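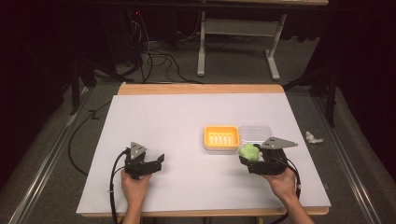
# Prellum soap dish, yellow: six dollars' worth?

I have thrown away a lot of soap dishes. One had a bamboo rack that went black. One was a leaf with a spout that was supposed to send the water back into the sink and sent it down the cabinet door. So when a soap dish has 494 reviews on the Justa site and nearly all of them are glowing, my first thought is that these people have owned it for a weekend.

I bought the yellow one in August, for $6, and used it for ten weeks before writing any of this. I paid for it myself.

## What you get

A rectangular dish with a rounded rim and a row of raised ridges across the floor, paler than the rest. The yellow is bright. The outer edge is a touch lighter than the inside, and I can't decide if that's a design choice or just how the color came out. It doesn't bother me either way. If your bathroom is all soft grays you may want to think about it, because you'll see this thing from the hallway.

The packaging was a cardboard sleeve with a paragraph on the back about "extending the life of your soap." No numbers, of course. I've kept the sleeve because I wanted to be fair to the claim when I got around to testing it.

## The ridges

They're the whole product, so I'll spend most of the review on them.

The idea is old and simple. Soap sits up on the ridges, water runs down between them, air gets under the bar. On a new bar with a flat bottom it works well. I'd pick the soap up in the morning and the underside would be firm, a little tacky at most, with faint lines pressed into it. That's a good result, and better than the smooth dish it replaced, where the bar spent its life in a beige puddle.

By week three I was less impressed. The bar had worn to a curve and started to rock, so it touched fewer ridges and pressed harder on the ones it did touch. The lines turned into grooves. Soft soap settled into the gaps, and once the gaps have soap in them there isn't much of a channel left for water. You now have a dish with a bumpy floor.

None of the reviews I read mentioned that. Several said "stays dry!" and I'd like to know what they're washing with. My guess is a hard, machine-pressed bar. I tried one of those too (more on that in a minute) and it did much better.

## Two soaps, one dish

My regular soap is from the Venkataraman stall at the Gutatham market. It's handmade, oily, lovely on the hands, and it melts if you look at it. I put this on the dish for the first six weeks. Then I switched to a plain supermarket bar for the rest.

With the market soap I had to clean the dish every few days. With the supermarket bar I cleaned it every week or so, and even then it was mostly a film. The dish hadn't changed, so if you buy soft soap, knock a star off whatever anyone tells you, me included.

Did my soap last longer? I think the market bar went a few days past its usual. I also think I was paying attention to it for the first time in my life and probably using less. I wouldn't print that on a sleeve.

## Cleaning it

Easier than I expected, with one catch. The corners are soft enough that a finger gets into them, and the rim has no fussy lip to trap gunk. The gaps between the ridges are the catch. A flat cloth skates right over the top. A sponge does better if it's squashy enough to press down between them, and an old toothbrush does best of all. Warm water, back and forth along the lines, rinse, done in under a minute.

Don't leave it until it's set. I went away for a long weekend and came back to something like candle wax in there, and it took a soak and a wooden skewer to get it out. The yellow makes this look worse than it is, by the way. White soap shows up on it, though I've come to think that's useful. My old dish was cream colored and I'm sure it was filthy for years.

## At the kitchen sink

Mohandas Unnithan, who lives downstairs from me, bought the same one after he saw mine and put it in his kitchen to hold a sponge. He's very happy with it and told me I was being hard on it. I tried the same for a couple of weeks with a second dish (yes, I bought a second, this is how they get you) and I see his point.

A sponge is light, it doesn't melt, and it doesn't fill the gaps. It sat up on the ridges and dried out between the dishes at night and the coffee cup in the morning. It didn't get that smell. I still had to tip water out, though a lot less of it than I'd feared, and a quick swipe kept it clean.

The size could be a problem here. A big car-wash type sponge hangs over the sides and drips on the counter, which defeats the purpose. Measure what you've got first. For an ordinary kitchen sponge or a small scrubber there's room.

## Small complaints

- It slides. On a wet sink edge, a bump from the elbow moves it, and mine has been in the basin more than once. A square of that rubbery shelf liner underneath fixed it, but I shouldn't have to cut up shelf liner for a new product.
- "Fits all soaps," says the sleeve. It doesn't fit a round one very well. It'll sit there, and it'll also roll if you nudge it.
- Justa charged me more for shipping than seemed right for something this small. The second time I added it to a bigger order and felt less foolish.

## What held up

The color hasn't faded at all that I can see, and it's on a windowsill in full sun until lunchtime. I've dropped it onto tile and it came away fine. The ridges are as crisp as when I got it, once you've dug the soap out from between them. I was ready to complain about staining from the market soap, which has turmeric in it, but on yellow I'd be the last to know.

## Would I buy it again?

For a sponge, yes, and the second one is staying in the kitchen. For a hard bar, yes too, at six dollars and with somebody in the house who'll run a toothbrush over it now and then. For soft handmade soap I'd look for something with a lot more open space underneath, and I haven't found it yet. The wire kind rusts. The foam kind is disgusting by the second month. I'm open to suggestions, provided you've owned the thing longer than a weekend.

Three stars as a soap dish, four as a sponge dish.

**Update, Monday:** someone asked if it goes in the dishwasher. The sleeve doesn't say. I put the kitchen one through on the top rack and it came out looking the same, but that's a single wash, so please don't quote me after the tenth. It did get the gaps clean.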